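Putuvis Valley Small-Group Tours: Progress Report to the Program Office

5 min read

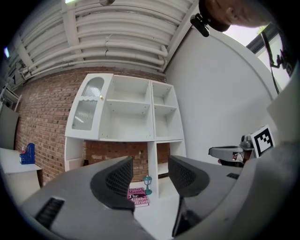
Reporting period: January to June. The grant covers route development, guide training and booking setup for small-group tours in the Putuvis valley. Two routes were planned for this period. The Felta route is complete and open for booking. The Hidine route is surveyed, but one section still lacks an access agreement.

1. Route development

The Felta route runs for 11 nights with a maximum group size of eight. All overnight stops are under contract through next season. Daily driving time was reduced after the first test run, when the third and fourth days both ended after dark. The fourth day now ends at the lake instead of the pass, and the pass is crossed the next morning.

The Hidine route follows the old salt road on foot for most of its length. Baggage moves by vehicle. The survey recorded surface, gradient, water points and phone coverage for each stage. Coverage is absent on the upper stages, so guides there will carry satellite messengers. These are ordered but not yet delivered.

The open item is a private track below the upper Hidine bridge. The landowner has agreed in principle to foot traffic and has asked for a closed period during lambing. A draft agreement was sent in May. The alternative is a road section, which we would prefer to avoid – it has no shoulder and carries quarry trucks.

2. Partners

Karpenko supplies vehicles and drivers under a two-year agreement. Rates are fixed for the first year and reviewed after that. Guesthouse owners in Felta asked for final guest lists 30 days before arrival, and the booking terms have been changed to match.

3. Training

Guide training was held in April. It covered first aid, river crossings, group pacing and incident reporting. Two trainees still need to repeat the river module, which was cut short by high water. They will not lead on the Hidine route until they have passed it.

4. Bookings and budget

The price of the Felta tour was set at 820 per person for the opening season, excluding flights. Early inquiries ask mostly about single rooms, and the guesthouses have few of them. A single supplement will be added to the price list.

Spending on vehicles and lodging is within budget. Printing is over budget following a late change to the route map. The difference was moved from the travel line, as the grant terms allow.

5. Next period

Sign the track agreement or confirm the road alternative by September. Run the Hidine test tour with a full group. Complete the river module. Send the revised price list to agents before the fall trade meetings.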